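Gosteo Adhesive Wall Hooks — Set-Up Guide

Section 4: Putting Up Your First Hook

You're going to love how quick this is! Read the section through once before you peel anything — the strip grabs right away and doesn't like being moved.

Before you start

Pick a smooth, painted wall. Brick, wallpaper and fresh paint are out. If you painted in December, wait until the new year.

1. Wipe the spot with rubbing alcohol on a clean cloth. Skip household sprays (they leave a film). Let it dry.

2. Mark the height. A bit of tape works great and won't leave pencil on your wall.

3. Peel the side of the strip marked 1 and press it to the back of the hook.

4. Peel side 2, line the hook up with your mark and press hard for 80 seconds. Yes, all 80!

5. Walk away for an hour. Then hang something light to begin with, like an empty bag, and work up from there.

CAUTION: Never hang anything over a bed, a crib or a stove.

NOTE: The small Fekel strips (part 189) and the wide Xaba strips (part 222) are not the same length. Match the strip to the hook base before peeling.

Taking it down

6. Hold the hook lightly and pull the tab straight down along the wall, slowly. Keep going — it stretches a lot farther than you'd think.

CAUTION: Don't pull the tab toward you. That's how paint comes off.
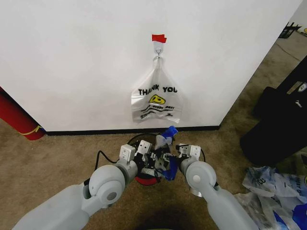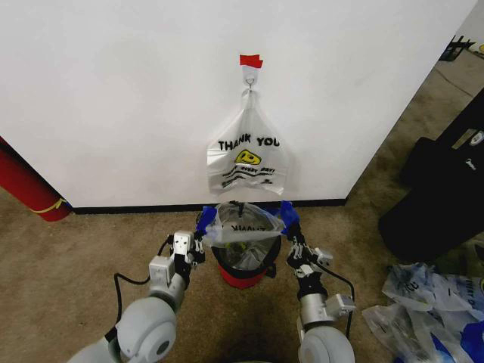 Both pictures: plastic bag on a white adhesive hook, with red tape near the top.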